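Notes from the May meeting, Gouveia Family Court Watch and Foster Support Group
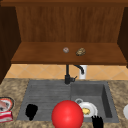

Vitória Bettencourt
Recording secretary, Gouveia chapter

Okay, I'm filling in on minutes again, so you get my version. We started at 6:40 p.m. in the upstairs room at Hirport Hall. Present were Uwe Meinecke (chair), Afonso Caldeira, Américo Fonseca, Vitória Vilela and me. To keep the two Vitórias straight I'm calling her Vilela all the way through, which she says is fine.

April minutes. Approved with one fix. I wrote that the court had "agreed" to the new visitation room hours. The court has agreed to look at them. Sorry, everybody!

Visitation room. Afonso talked with the scheduling clerk twice. Right now supervised visits end at 5 p.m., and that means a parent working a day shift in Dollel has to leave work early every single time or miss the visit, and a missed visit goes in the report. We want two late evenings a week. The clerk told him the sticking point is paying a supervisor past 5, and that a written request from us would go to the family division administrator. Afonso will draft it and send it around for comments. Uwe asked him to keep it to one page. (Afonso's last letter was four, and I typed it, so I seconded that.)

Waiting times for hearings. This took up most of the night. Vilela has been going through our observer sheets for the past year, and she now has 243 hearings entered. The thing that jumped out at her was continuances. She found 7 cases where a child's placement hearing got pushed back three times or more, and in most of those the reason on the sheet is just "report not ready." I said I'd sat in on one of them myself, and the grandmother had taken the bus in each time with the kids' school papers in a folder. Américo wanted to go to the newspaper with it right away. Vilela would like to double-check the sheets first, as a few of them are in handwriting that could be a three or an eight. We went back and forth on this for a good while and it got a little warm, I'll admit it. Where we landed is that Vilela and I check the sheets together before the next meeting, and then we decide who sees the numbers and in what order. Américo voted against and asked me to write that down, so I have.

Names and privacy. Coming out of all that, Uwe reminded us that observer sheets never carry a child's name or initials. Two of the newer sheets did. I've blacked those out and I'll call the two observers. It's a training thing and I don't think anyone meant any harm by it.

Money. Américo reports $2,540 in the account. The Flitel grant application is for $3,000 and would cover observer training and bus fare for a year. We don't have an answer yet. Vilela asked if we could reimburse parking in the meantime and the answer is yes, with a receipt, up to what we budgeted in January. Please don't hand Américo receipts in the hallway at the courthouse, he loses them. Mail them or bring them to a meeting.

Starter boxes for new foster placements. We're doing well on pajamas and backpacks. We're short on toothbrushes and on anything at all for teenagers, and the caseworkers keep asking for teen stuff. Afonso thinks gift cards make more sense for that age and I agree with him, but we'd need a sign-out sheet. I'll make one up. Vilela also asked that people quit donating stuffed animals that have already been loved by somebody else. Sweet idea, but we can't use them.

New observers. Four people have asked about joining. Uwe will run the orientation and wants one of us there who has sat through a contested hearing, so that's me or Vilela. We'll work it out between us.

Other business. Uwe would like us to start on time. Afonso would like the side door unlocked before we start on time.

To do before next month: visitation letter (Afonso), check the sheets (Vilela and me), call the two observers (me), gift card sheet (also me, hmm), call Flitel (Américo), orientation date (Uwe).

We wrapped up at 8:25 p.m. Next meeting is in June, same room. Send me corrections, please.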